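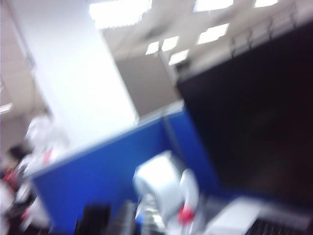 Why I want every office to have a proper lunch hour again

By Hagos Nigatu
3 min read

I had forgotten what lunch was until I started working at Adugna. For years I ate at my desk with a fork in one hand and the mouse in the other, and I thought of this as being good at my job. Then on my first day there, at noon, everyone stood up. They didn't drift off one by one with their phones. They stood up, pushed their chairs in and went to eat together, and they stayed gone for a full hour.

I was suspicious for a week. I brought my sandwich and my laptop down to the long table and got teased, kindly, until I left the laptop upstairs. By December I was bringing a pot of lentils big enough to share and arguing about whether you can put raisins in rice. (You can. I will not be moved on this.)

What I love most is how unplanned the talk is. I learned how our billing works from a woman who was peeling a mandarin at the time. I found out that a bloke I'd emailed for months lives 2 streets from my sister. None of it would have made it into a meeting, and I'd have been a bit worse at my work and a lot lonelier without it.

I know the objections, and some of them are fair. Parents often want to skip the hour and leave early, and they should be able to. Shift workers can't all down tools at once. Some people spend the whole morning talking and need that hour alone on a bench with a book – good on them, a bench is a fine place to eat. I'm not asking for compulsory fun, and please, no name badges.

But I do think the default matters. At my old job there was a break written into the contract, and you could take it, and you felt like a thief every time you did. The manager ate at his desk, so we all did. A meeting would land at half past twelve with a cheery note saying to bring your lunch along, and there went the day's only pause. Nothing needs to change in the paperwork to fix that. Someone senior has to get up and go and eat, day after day, where people can see them.

And the food gets better! When you have an hour you stop buying the sad wrap. You start cooking a bit extra at night, you swap recipes, you find the bakery three blocks over that sells out of cheese pies by one. My colleague grows more tomatoes than any household could use, and through the summer there's a bowl of them on the table with a dish of salt beside it. I think about those tomatoes at eleven in the morning. I am thinking about them now.

So try it this week, even once. Ask the person next to you what they've brought, and leave the phone in a drawer.

Recent
Saselari, and other soups worth the washing up
The slow tram to Noruvska Street
In praise of the shared fridge

Contact | Copyright Hagos Nigatu | Back to top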